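16 de setembro de 2025

Cheguei cedo, com a ideia de escrever a seção de resultados, e escrevi um parágrafo. O resto do dia foi para o pano. Já devia saber que um projeto com "manipulação bimanual de objetos deformáveis" no título acaba sempre nisto, eu de pé ao lado da bancada, de café na mão, a torcer por um trapo amarelo.

Para o caso de um dia reler este caderno e não me lembrar de nada: estamos na comparação entre as duas políticas. A primeira, que no código se chama Briltham porque alguém achou graça ao nome e depois já era tarde para mudar, prevê blocos curtos de ações e volta a olhar para as câmeras com muita frequência. A segunda, a Opoku, prevê blocos longos e confia mais em si mesma do que eu confio em qualquer coisa. As duas foram treinadas com as mesmas demonstrações, 1339 no total, todas teleoperadas, uma boa parte por mim. Conheço os meus próprios vícios de movimento porque os vejo agora repetidos pela máquina. Eu tenho o hábito de baixar um pouco a mão esquerda antes da direita. A Opoku também. É como ouvir a própria voz gravada.

A tarefa de hoje era a do pano com os dois braços: pegar, esticar, pousar. Nada de dobrar. A dobra ficou para outubro, e em outubro há de ficar para outro mês.

De manhã correu a Briltham. Fiz as repetições com o protocolo novo, em que a posição inicial do pano sai de uma lista sorteada e eu sou obrigado a respeitá-la, mesmo quando o sorteio me parece uma crueldade. Antes, quem amarrotava o pano era eu, "ao acaso", e o meu acaso era suspeitamente simpático nas sextas à tarde. Um dos revisores do artigo anterior percebeu. Levei isso a peito durante uma semana e depois escrevi o script do sorteio.
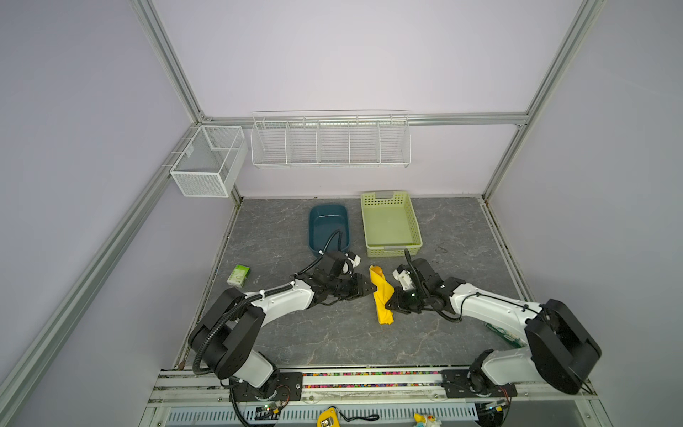 As duas garras no pano, perto da ponta de cima.

O que me interessa nesta parte é o segundo aperto. O primeiro quase todas as políticas conseguem, desde que o tecido tenha uma prega decente. O segundo exige que um braço fique quieto enquanto o outro trabalha, e ficar quieto é coisa que não se ensina facilmente. Nas demonstrações o operador também não fica quieto: treme, ajusta, hesita. A política aprende a hesitação com uma fidelidade comovente. Passei metade da manhã a ver a garra esquerda fazer correções mínimas que não serviam para nada, iguaizinhas às que eu faço quando estou à espera de decidir.

A minha hipótese, que hoje ficou um bocadinho menos hipótese, é que o erro não vem da visão. Vem do instante em que o bloco de ações acaba e começa outro. Na costura entre os dois, o braço que devia estar parado recebe uma ordem ligeiramente diferente da anterior, e o tecido transmite isso ao outro braço. Com um objeto rígido não se dava por isso. Com pano, é como duas pessoas a fazer uma cama e uma delas a espirrar.

Para testar, fiz a coisa mais preguiçosa que me ocorreu: média ponderada na sobreposição dos blocos, com pesos que decaem, só para o braço que está a segurar. O outro fica como estava. São 15 linhas de código, contando com o comentário em que peço desculpa a quem vier depois. A dificuldade era saber qual dos braços está a segurar, e isso tirei da abertura da garra e da corrente do motor, com um limiar escolhido a olho. O limiar a olho vai ter de desaparecer antes da submissão. Por agora funciona e não lhe toco.

Depois do almoço (sopa, e uma sandes comida em pé) correu a Opoku, primeiro sem a correção e depois com ela. Sem a correção fez o costume: bonita, decidida, por vezes decidida a apertar o ar um pouco ao lado do tecido. Quando acerta parece um truque de ilusionismo. Quando falha, continua o gesto até ao fim com uma dignidade que eu gostava de ter nas reuniões.

Com a correção, o segundo aperto melhorou nas duas. Não vou escrever aqui a percentagem, porque da última vez que a escrevi no diário antes de conferir os registros andei dois dias com um número errado na cabeça e acabei por dizê-lo em voz alta diante de gente que toma notas. Fica dito que melhorou, que a diferença se vê sem estatística e que eu desconfio precisamente das diferenças que se veem sem estatística.
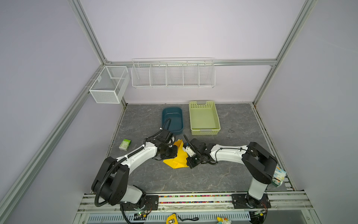 O Rulier, o nosso programa de anotação, resolveu entretanto contribuir para a ciência. Marca cada ensaio como sucesso ou falha segundo uma regra sobre a área visível do tecido, e hoje classificou como sucesso um ensaio em que o pano ficou bem aberto na bancada sem que nenhuma das garras o tivesse agarrado. Empurraram-no, as duas, cada uma para seu lado, e o pano abriu-se. Tecnicamente cumpre o critério. Fui rever o critério e de fato não diz em lado nenhum que é preciso pegar. Quem o escreveu fui eu, em fevereiro, com febre.

Agora tenho uma decisão chata pela frente. Ou mudo a regra e volto a classificar tudo, as duas políticas, com e sem correção, ou deixo a regra e acrescento uma coluna "houve preensão". A segunda opção é mais honrada e dá mais trabalho. Também estraga a figura principal, que tinha quatro barras muito limpas e passa a ter oito, com riscas. Vou dormir sobre o assunto, mas já sei que vão ser as riscas.

Outra coisa que não quero perder: os passos de treino. O ponto de controle da Briltham que usei hoje não era o último, era o que ficou a 4000 passos do fim. Abri o errado por engano, de manhã, e só dei por isso a meio da tarde, ao preencher a folha. Passado o pânico, corri uns quantos ensaios com o último e pareceram-me piores no pano, mais rígidos na aproximação. Pode ser sobreajuste às demonstrações, pode ser a luz da tarde, pode ser eu a querer que o meu engano tenha sido uma descoberta. Repetir amanhã os dois pontos de controle intercalados, com o mesmo sorteio, e não olhar para os nomes dos ficheiros enquanto anoto. O mesmo engano não entra na folha duas vezes.

A Wovard, que nos emprestou o tempo de processamento, mandou perguntar se já havia "resultados visuais" para a página deles. Respondi que temos um pano amarelo. Pediram para ver. Mandei um vídeo de um ensaio inteiro, à velocidade real, e perguntaram se não havia uma versão mais curta. Há: chama-se acelerar o vídeo e escrever o fator no canto, em letra pequenina, como faz toda a gente. Respondi que via isso depois. Acho que 2 vezes mais depressa ainda é decente. Acima disso começa a parecer que o pano tem medo deles.

Fiquei até tarde a passar os registros para a folha. A certa altura percebi que estava a escrever "hesita" na coluna de observações em quase todos os ensaios sem correção e "não hesita" em quase todos os outros, e que eu sabia perfeitamente quais eram quais enquanto escrevia. Isso não é uma observação, é uma opinião com data. Apaguei a coluna. Em vez dela vou medir o deslocamento da garra que segura, desde que fecha até o outro braço fechar. É um número, sai dos encoders e não me conhece de lado nenhum.

Para amanhã:
Script do deslocamento, antes de abrir o correio.
Os dois pontos de controle às cegas.
Coluna da preensão no Rulier.
Segundo parágrafo dos resultados. O primeiro diz que "a tarefa permanece desafiante", e por hoje não tenho nada a acrescentar-lhe.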